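원목 블록 표면 관리, 다들 어떻게 하세요?

작성자: 느린오후
등록 4/6/25 · 조회 1,139

안녕하세요, 늘 눈팅만 하다가 처음 글 남겨요. 조카들 오면 꺼내 주려고 원목 블록을 조금씩 모으고 있는데요, 작은 정육면체도 있고 길쭉한 것도 있고 크기가 제각각이에요. 글자가 새겨진 것도 있고요. 밝은색 나무라 참 예쁜데 손때가 탈까 봐 벌써 걱정이네요 ㅎㅎ
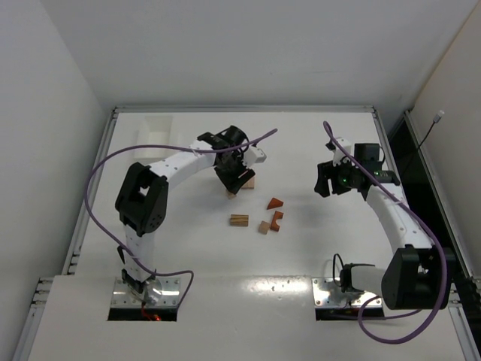
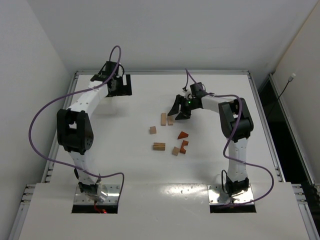 하얀 상판 위에 올려 둔 나무 블록들이에요. 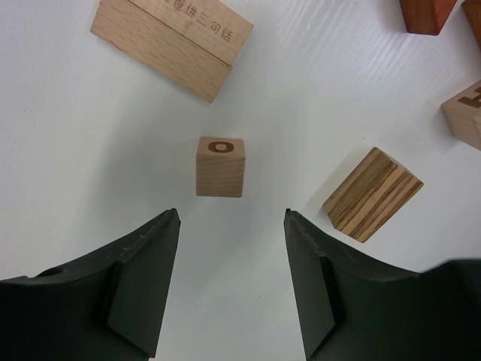

물티슈로 닦아도 되는지, 아니면 오일을 먹여야 하는지 궁금해요. Jurnico에서 나온 목재용 오일 500ml짜리를 장바구니에 담아 놓고 며칠째 고민만 하고 있거든요. 새긴 글자가 번지거나 흐려지지는 않을까요? 보관은 뚜껑 있는 통이 나을지도 알려 주시면 정말 감사하겠습니다!

나무결사랑
저도 비슷한 고민을 오래 해서 반가운 마음에 길게 적어요. 물티슈는 되도록 쓰지 마시고, 물기를 꼭 짠 면포로 한 번 훑은 다음 마른 천으로 바로 닦아 그늘에서 말려 주세요. 오일은 아이들이 입에 댈 수 있으니 성분부터 꼭 확인하시고, 안 보이는 면에 콩알만큼 발라 하루 두고 보세요. 글자 홈에는 고이지 않게 면봉으로 걷어 내시면 돼요. 500ml면 블록 700개도 바르겠어요 ㅎㅎ 작은 병으로 사세요~ 저는 지난 11월에 한 번 바르고 지금까지 그냥 쓰고 있어요.

콩떡네
그냥 마른 수건으로 닦아요. 통은 Ostwood 거 쓰는데 뚜껑은 늘 열어 둡니다.

밤비
오일은 안 써 봐서 모르겠고 사포 살짝은 괜찮았어요. 글자 있는 면은 빼고요.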